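**Knob handle** (also *ball handle*, *bun handle*, or in my family just "the knobbly bit"): a grip with a rounded head that is wider than the stem or neck carrying it. Knob handles turn up on doors, drawers, pan lids, walking sticks, gear levers, bread boards, teapots and bath taps. This article keeps to the household and workshop kinds, with a short detour into walking sticks that I couldn't bring myself to cut. 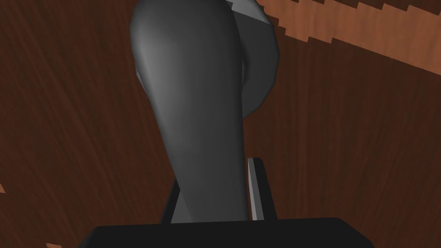
**Kuo-hua Ho**
*Contributing editor, Tools and Household Objects*

I should say at the start that I came to knobs by way of drawers. I was restoring a chest with one knob missing, went looking for a match, and found that there is a whole vocabulary for these things that hardly anyone outside the trade uses. I have used it here wherever it helps and left it out wherever it only shows off.

## Parts and terms

The **head** is the part your hand closes on. The very top of it is the **crown**, and the widest line round it is the **swell**. Under the head comes the **neck**, and where the neck spreads out again to meet a door, lid or drawer front you have the **foot** (some makers say "rose", although strictly a rose is a separate plate). A ring set round the head or neck is a **collar** if it holds something together and a **bead** if it's only there to look nice. I have seen grown adults fall out over that last one.

A handle with a neck longer than its head is usually called a **stalk knob**. One with hardly any neck at all is a **bun**. In between there is a great muddle of pears, mushrooms, acorns and eggs, and catalogues don't agree with each other about which is which. The Gincombe pattern book, my favourite of the lot, lists pattern 353 as a "pear" on one page and as a "short acorn" on the next!

## Why a knob works

Your hand is good at two things a knob makes use of. It can close round something from every side, and it can pull against an edge. With a plain peg, all the holding has to be done by squeezing, so a peg with a greasy hand on it slides straight out. Give the same peg a wider head and the fingers hook behind the swell, and you can pull quite hard with a fairly lazy grip.

Turning is another matter. A perfectly round, polished knob gives you nothing to push against, and you are back to squeezing. That's why round door knobs are hard going for anybody with sore joints or a bag of shopping in each hand, and why lever handles have replaced them in so many public buildings. Tap makers got round it with lobes, crosses and ribs. Old radio makers cut fine grooves down the side, and I still think those are the nicest things to turn in any room.

Size matters more than people expect. Too small, and you pinch it with your fingertips and tire quickly. Too big, and a child can't close a hand over it (which on a medicine cupboard may be just what you want). Most drawer knobs sit somewhere near the size of a walnut, and I've never found a better rule than that.

## Materials

Wood came first, for the simple reason that it turns well on a lathe and feels pleasant. Beech, box, sycamore and fruitwoods are the usual choices, all close-grained enough to take a smooth curve without splintering. Softwoods are cheaper and dent if you so much as look at them.

Brass was the smart choice for front doors, and kept somebody busy polishing. Cast iron was the workaday one. China and glass knobs had a long run on bedroom doors and are lovely until the screw works loose, at which point the knob comes away in your hand and you're shut in the bathroom. Ask me how I know.

Early plastics changed the business completely. A moulded knob could be any shape for the same money, stayed cool on a saucepan lid and didn't need polishing. The Leung works at Noltitz started with pan lid knobs and went on to nearly everything else. Their early ones were held by a single screw from below, and I've had one off its lid and back on so many times that I could do it in the dark.

## Stalk knobs and walking sticks

Put a knob on a long stick and you have one of the oldest walking aids going. A knob stick suits a walker who wants something to swing and lean on now and then. For real support a crook or a flat-topped handle is kinder to the wrist, and I'd steer anyone recovering from a fall towards those. 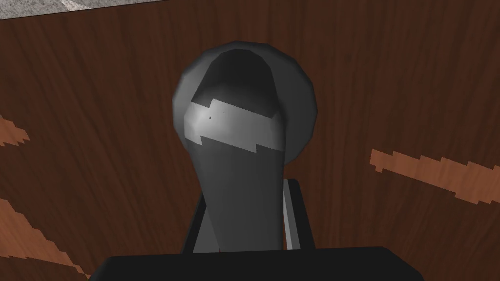

*Rounded head on a narrower neck, with a lighter band below the crown.*

Stick makers in the Eritz valley shape the head and shaft from one piece, digging out a young stem with part of its root and letting the root become the knob. The blanks are then put away to season for 6 years, or so the makers tell their customers. I've a suspicion that the clock runs a little faster in October, when the walkers arrive and stock is low.

Where head and shaft are made separately, a collar covers the join. It's a humble little thing and it does an awful lot of work. A badly fitted collar will rattle, then turn, and then one day you're leaning on a stick that has come apart. If you buy an old one, hold the shaft, twist the head gently, and listen.

## Fixing

There are four common methods.

- **Screw from behind.** The standard for drawers and lids. Easy to replace, and easy to overtighten.
- **Screw built into the knob.** The knob is simply wound into the wood. Quick and cheap, but every loosening wears the hole a bit more.
- **Spindle.** A square bar runs through the door and into a knob on each side, held by a small grub screw or a pin.
- **Glued tenon.** A peg on the foot of a wooden knob is glued into a hole, often with a wedge driven in from the back. Old chests are full of these.

The chest I mentioned had glued tenons, and the missing knob had taken its peg with it. I tried 17 replacements from boxes in junk shops before one would sit straight. A sensible person would have had one turned. A local turner has since told me it would have taken him less time than I spent parking.

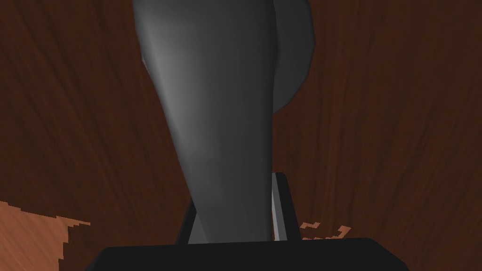
**Can a loose wooden drawer knob be tightened without replacing it?**

Usually it can: if it's held by a screw from behind, take the knob off, pack the hole in it with a sliver of matching wood and a little wood glue, let it dry overnight, and put the screw back in by hand.

## Care and cleaning

Wooden knobs collect a dark ring where fingers go, and plenty of collectors prize it. I do too, up to a point. A barely damp cloth lifts the worst, and a thin wipe of wax afterwards keeps it from coming straight back. Don't soak them. Water creeps up the end grain at the foot, and the peg swells.

Brass should be cleaned off the door if you can manage it, or the polish leaves a white crust in every corner round the rose. Early plastic wants only mild soap. Strong cleaners take the shine off for good, and some of the older browns go a sad, chalky green.

## Collecting

Knobs are cheap to collect and take up hardly any room, which is how I justified mine. Full matching sets fetch the most, with a set of 6 being the one people ask for, that being enough for a chest with three long drawers. Singles go for pennies. Look inside the screw hole before you pay, as a fresh pale thread in a supposedly ancient knob is a bad sign, and check the foot for a maker's mark. Gincombe stamped theirs very lightly, so take a torch.

## See also

Door furniture; Lathe; Finial; Escutcheon; Walking stick; Tap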